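3.2 Boards, Sockets and Parts

The repair tasks in our study were drawn from the everyday work of a shop that takes in retired office computers, strips them, and puts working parts back into service. Anderson Evangelista spent most of July at the Brivlow refurbishing site writing down which jobs came up and in what order the bench staff did them. The site log for the year lists over 3000 machines. Of these, 732 were desktop towers or workstations with a removable processor, and we limited the study to that group.

We left laptops out. Their processors are usually soldered to the board, and the cases differ so much from one maker to the next that a shared procedure would have been of little use. We also left out machines with visible liquid damage, which the site sends straight to metal recovery.

Three jobs made up the bulk of the work on the remaining machines: replacing memory, replacing the coin-cell battery, and moving a processor from one board to another. Memory and batteries are forgiving. A memory module has a notch that keeps it from going in backward, and the latches at the ends of the slot close when it is fully seated. A battery can be put in upside down, but it does no lasting harm in most boards and is easy to correct.

Processors are harder. On the sockets considered here, the contacts are fine springs in the socket itself, and the processor carries only flat pads on its underside. A processor that is lowered at a slant, or dropped from even a small height, can bend several of these springs at once. Bent contacts account for 109 of the boards set aside in the site log, more than any other single cause. Raluca Buzatu checked a share of these under a bench microscope and found that most of the damage lay along the outer rows, near the corners, where a tilted part touches down first.

We divided the processor job into five steps: opening the lever, lifting the load plate, placing the processor, closing the plate, and locking the lever. Placing was scored separately from the rest. A placement was counted as good if the processor sat flat in the socket and the key notches lined up before any pressure was put on the plate. A processor that had to be nudged into position after release was scored as a partial result, whatever the state of the contacts afterward.

Towers were worked on lying on their side, with the side panel off and the board left in the case. Taking the board out would have made the socket easier to reach, but the site does this only when the board itself is being replaced. Leaving it in place also keeps the drive cage, air ducts and loose cables in the way, as they are in normal work. Figure 4 shows the open tower and parts of the board area at closer range.

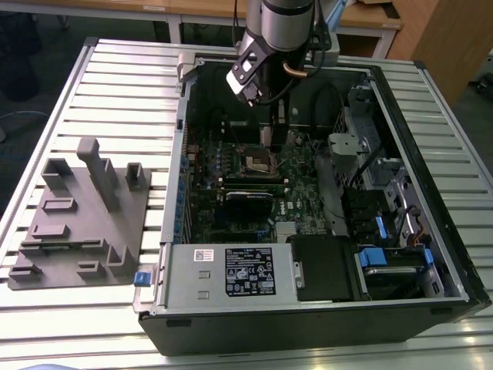
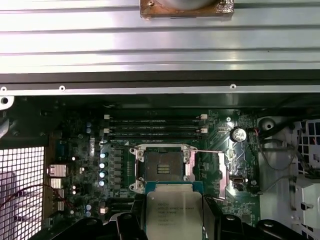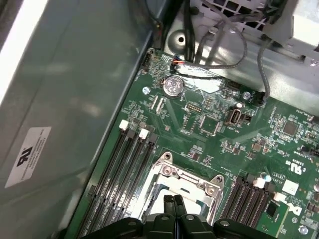
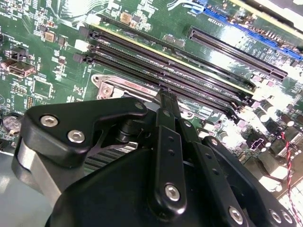
Figure 4. Tower interior and motherboard, with memory slots and the processor socket area.

Socket covers were treated as part of the job. The Brivlow staff put a cover back on every empty socket before a machine leaves the bench, and they count a missing cover as a fault on the work sheet. We kept that rule. Covers were stored in a shallow tray lined with antistatic foam, sorted by socket type, and thrown out once the tabs showed wear.

Spare processors came from two sources. The larger batch, 1000 parts, was bought as untested stock through Wikenon, a parts broker. A smaller batch was pulled from machines already at the site. Parts from both sources were wiped with alcohol to take off old thermal paste and checked for chipped corners. Those with scratches across the pads were kept for practice and were not used in scored trials.

Lighting proved more of a problem than we had planned for. Bare metal plates and heat spreaders reflect overhead lamps strongly, and the small triangle that marks the first corner of a processor can be lost in the glare. We tried a diffuser over the bench lamp and kept it for the later sessions. Results from before and after this change are reported separately in Section 4.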